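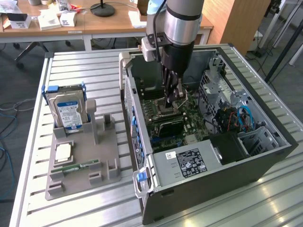 Unit 6: Planning with Contact

Last week's planner treated the world as things to avoid. That works until the task is to touch something on purpose, and then it refuses to move, very politely, forever. In today's task the goal pose sits inside an open PC tower, with the fingers down at the processor socket and the heatsink and memory sticks close by.

Split the motion into 2 stages:

Free space. Plan from the fixture to a point straight above the socket. Full collision checking, memory sticks and power supply included. Any sampling planner will do. The cap is 3000 samples - if you hit it, your start state is in collision. Check that before you email me.

Approach. Straight line down, slow, under force control. Turn off checking between the fingers and the socket ONLY. In November one group turned it off for the whole tower and reported excellent planning times.

The fixture gives you known poses for the chip, the memory module and the hard drive. The tower gives you no such courtesy, so estimate its pose fresh on every run. A pose from yesterday is a rumor.

Reading: Grinthorpe notes, section 2 (skip the proof, it has a typo and I have lost the argument about fixing it).

Due December 23, 2025: planner code plus a log of every rejected path, with the reason for rejection. "Did not like it" is not a reason.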